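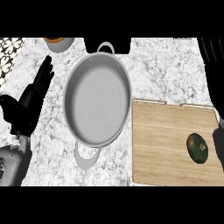
A wide, light gray pan on a marble countertop.

FOR IMMEDIATE RELEASE
20 February 2025

Godoy opens second shared kitchen, takes bookings from small food makers

Godoy, the shared kitchen company, has opened its second site, on the old Tririk dairy lot by the rail bridge. Doors open now. 152 makers on the waiting list, first offers already sent.

The new building has 2238 square feet of cooking space, a walk-in cooler, dry storage and a loading door wide enough for a pallet. Makers rent by the hour or take a standing monthly slot. Night hours too, which the first site never had.

"We were turning people away every week in January," said Kolbrún Hviid, managing director of Godoy. "Soup makers, jam makers, a couple doing hot sauce out of a church basement. They were ready to sell and had no place they could legally cook. Now they do."

Work on the lot started last spring and ran late. Drains had to be dug up twice and the first floor coating was rejected by the county inspector — it has been replaced and signed off. Final permit came through last week.

Fit-out was done by Bosar, who also built the first kitchen. Asger Vestergaard ran the job for Bosar. "Old dairy, so the floor already sloped the right way in one half of the building. The other half we had to pour," he said. "Good bones. Terrible wiring."

Bookings run through Tostix, the scheduling service members allready use at the first site. Same login, same card on file. Members can hold time at both kitchens from one account, and cancel up to the evening before without a fee.

Among the first in is Vitalii Hutsuliak, who makes pickled vegetables and dumplings for some 516 regular customers and has been cooking at the first site between midnight and 5 a.m. "I have asked for mornings," he said. "My wife has asked for mornings also."

Rates are unchanged for current members. New members pay a deposit and must hold a food handler card before the first shift. Knives and small tools are bring your own; large cookware stays with the kitchen. Storage shelves are extra and going fast.

Open house for makers and neighbors is planned for next month, date to be confirmed. Parking is on the bridge side only, please dont block the loading door.

Tours for press on request.

Press contact: Mikkel Juhl, Godoy
Bookings and membership: Bjartur Østergaard, Godoy

###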